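Chapter 4
Dry Removal of Loose Soil from Hard Floors

4.1 Scope of the chapter

Loose soil is any matter that lies on a floor without being bound to it: dust, grit, hair, fibres and scraps of paper. It is removed dry, before water or detergent is applied. Grit left on a polished tile acts as an abrasive under the mop, and dust that has been wetted settles in the grout lines, from which it is hard to lift.

Chapter 3 dealt with wide sweepers for open floors. The present chapter covers the hand brush and dustpan, which are used for small patches, corners and the final collection of swept material. The worked figures come from the floor trials at the Ekville training centre, where 3043 collections were logged on glazed tile and 900 on sheet vinyl.
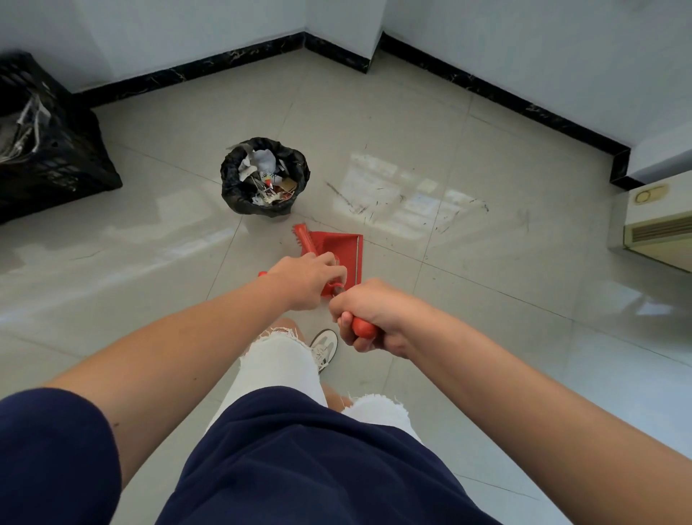 Figure 4.1 Hand brush and dustpan in use on glossy tile, with a lined waste bin within reach. Loose debris lies to the right of the bin.

4.2 Terms

The lip is the front edge of the pan, over which soil passes. The residual line is the thin band of fine dust left on the floor where the lip has rested. The throw is the distance a particle travels when the bristles spring free of the floor. On glossy tile the throw is greater than on vinyl, and strokes should be shortened to match.

4.3 Position of the bin

The bin is placed before sweeping begins, close to the patch but clear of the line of the stroke. A full pan carried across a room sheds fine dust – the loss was measured at Ekville and is given in Table 4.2. A liner should be folded well over the rim so that it does not slip when the pan is tapped out.

4.4 Light and inspection

Low window light shows up hair and grit on a polished surface, but strong reflections hide them. The floor should be inspected from at least two directions. Scuff marks are bonded soil and will not respond to the brush; they are treated in Chapter 6.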